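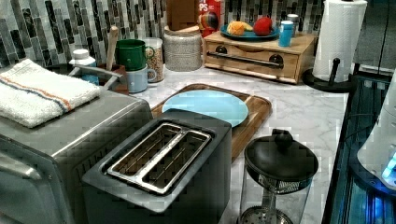 4. Fitting the arm at a kitchen worktop

This section covers mounting a finished Jovitz arm in a home kitchen, wiring it to the Prosska controller, marking out the working area and running the first slow moves. It assumes that the arm has been assembled and bench tested as set out in section 3. If any joint failed the bench test, go back and correct it before carrying on.

Two people are needed for 4.2. The rest can be done by one person.

4.1 Before you start

You will need:

Jovitz arm, assembled, with the gripper removed
Prosska controller and its power supply
Stop button on its own lead
Nukwood base board
Gál clamps, one pair, with rubber pads
Hex keys from the arm kit
Spirit level
Steel rule and tape measure
Low-tack masking tape
Cable ties, reusable type
A laptop with the set-up program installed

CAUTION: Unplug every appliance within reach of the arm before fitting the base. Appliances used for heating must be left to cool fully. Do not refit plugs until 4.5 is complete.

CAUTION: The clamps can crack stone or tile if they are overtightened or used without pads. Do not clamp to an edge that is already chipped, or within a hand's width of a joint or sink cut-out.

Choose a place for the base where the arm can reach the working area without passing over a hob, a toaster slot or a sink. Wall cupboards matter as much as the worktop. Measure from the worktop to the lowest point of the cupboard, including any light fitting, and enter the smaller figure on the set-up sheet at the back of this manual.

The base needs 30 cm of clear worktop from left to right and 20 cm from front to back. The clamps need a front lip they can get hold of from below. On worktops with a drawer directly underneath, take the drawer out and check that the lower jaw doesn't foul the runner.

4.2 Fixing the base

1. Wipe the worktop where the base will sit and dry it. Grit under the board will mark polished surfaces.

2. Lay the Nukwood board down with the countersunk holes facing up and the cable notch towards the wall.

3. Line up the front of the board with the front of the worktop. On a worktop with a rounded edge, set the board back to where the flat part begins.

4. Slide a clamp over each end of the board. Check that there is a pad against the underside of the worktop as well as against the board.

5. Tighten each clamp by hand until it stops, then give it a quarter turn with the bar. Work from one clamp to the other.

6. Put the level on the board, first left to right and then front to back. Shim under the board if the bubble is outside the lines. Plastic shims are supplied. Folded card is not suitable, as it compresses over a few days.

7. With a helper holding the arm upright by the lower column, put the arm flange over the bolt holes and start all of the bolts by hand before tightening any.

8. Tighten the bolts in a diagonal order.

9. Hold the lower column and push firmly in each direction. There should be no movement between board and worktop. If there is, loosen both clamps, shift the board and repeat from step 4.

Note: Early base boards were drilled for a narrower flange. If the bolts will not start, check for a stamped letter B beside the cable notch. Boards without the letter have to be opened out with a drill. Use the paper template and take the board off the worktop first.

4.3 Wiring the controller

The Prosska controller should stand upright on its feet, away from water and steam, with its vents clear. A shelf is better than the worktop. Do not put it behind a kettle or on top of an oven of any kind, even one that is seldom used.

1. Make sure the controller switch is at off and the power supply is unplugged at the wall.

2. Run the arm cable through the notch in the base board, along the back of the worktop and up to the controller. Leave enough slack at the base for the column to turn through its full travel.

3. Fix the cable with reusable ties at intervals of no more than 30 cm. Do not tie it to an appliance flex.

4. Push the arm plug into the socket marked ARM and turn the collar until it clicks.

5. Push the stop button plug into the socket marked STOP. The controller will not start without it.

6. Place the stop button at the front of the worktop, outside the reach of the arm, where it can be pressed without leaning across. Stick it down with the pad provided.

7. Connect the laptop to the socket marked SET-UP.

8. Plug in the power supply and switch on. The green lamp should come on and stay on. A flashing green lamp means the stop button is pressed in; twist it to release.

CAUTION: The arm holds its position only while it has power. When the supply is cut, the upper joints drop. Support the forearm with one hand whenever you switch off with the arm raised.

4.4 Marking out the working area

The controller works to a rectangle on the worktop and a height above it. It will refuse moves that take the wrist outside this space. It does not know what is inside the space, and it has no way of sensing an object that has been left there.

1. Mark the left and right limits on the worktop with masking tape. Keep both at least 16 cm from any appliance, roll holder, bottle or glass item that normally stands there.

2. Mark the back limit in front of whatever is kept along the wall. Mugs and jars creep forwards in daily use, so set the line for the worst position you expect.

3. Mark the front limit level with the edge of the worktop, or behind it. It must never lie beyond the edge.

4. In the set-up program, open Area and select Teach corners.

5. Press Free joints. Support the forearm, then move the wrist by hand to the front left corner of the tape. Press Store.

6. Repeat for the front right, back right and back left corners, in that order. The program draws the shape on screen as each one is stored. A shape like a bow tie means that two corners were taken in the wrong order; press Clear and start again from step 5.

7. Type in the height limit. Use the cupboard height from the set-up sheet less 20 cm. Where there is no cupboard, type 60 and leave it there until the arm has been in use for a month.

8. Press Save, then Lock joints. Keep hold of the forearm until the motors take the load.

Note: Leave the tape in place after set-up. It is the only thing that shows other people in the house where the arm may go. Once the position has proved itself, it can be replaced with a thin vinyl line.

Note: Shiny worktops and bright under-cupboard lighting make no difference to the arm itself, but they can upset the optional camera. See section 6.

4.5 First slow moves

The gripper stays off for this part. Clear the marked area completely, including cloths and chopping boards.

1. Set Speed to Slow. The slider is locked at this setting until the area check has been passed.

2. Stand with one hand over the stop button.

3. Press Run area check. The wrist travels round the marked limits at the lowest permitted height, then again at the top.

4. Watch the elbow. The area check limits the wrist only, and on worktops less than 60 cm deep the elbow can swing back towards the wall.

5. If the elbow comes within a hand's width of anything, press stop. Select Elbow up in the Area menu and run the check again.

6. While the arm is moving, press the stop button once on purpose. Movement must stop at once and the green lamp must flash. If it doesn't, switch off at the wall and see 9.2.

7. Release the button, press Resume and let the check finish.

8. Press Accept. The program writes the area to the controller and unlocks the speed slider.

The appliances nearby can now be plugged back in. Route their flexes behind the back limit.

4.6 Fitting the gripper

1. Move the arm to Park and switch off, supporting the forearm.

2. Offer the gripper up to the wrist with the small pin at the top. It goes on one way only.

3. Tighten the two side screws, then plug in the short lead.

4. Switch on and select Gripper, then Measure. The jaws close fully and open fully. Keep fingers clear.

5. Add the gripper length to the Tool page. Measure from the wrist face to the jaw tips with the steel rule, jaws closed.

6. Run the area check once more.

For first practice, use a light object that cannot break or spill. An empty plastic tub is suitable. Do not practise with glass, knives, hot drinks or anything in use on a heating appliance. The load limit on the rating plate includes the gripper.

4.7 Settings recorded on the test kitchen

These values were saved by Þórarinn Thygesen on the second build, in January, and are given as a starting point for a straight worktop with a tiled wall behind.

Side clearance: 16 cm
Cable tie spacing: 30 cm
Height limit: 60 cm
Speed after area check: 20 per cent
Elbow: up
Park position: folded, column turned towards the wall

Corner worktops need the column offset described in 4.8. Do not copy the park position to a corner fitting.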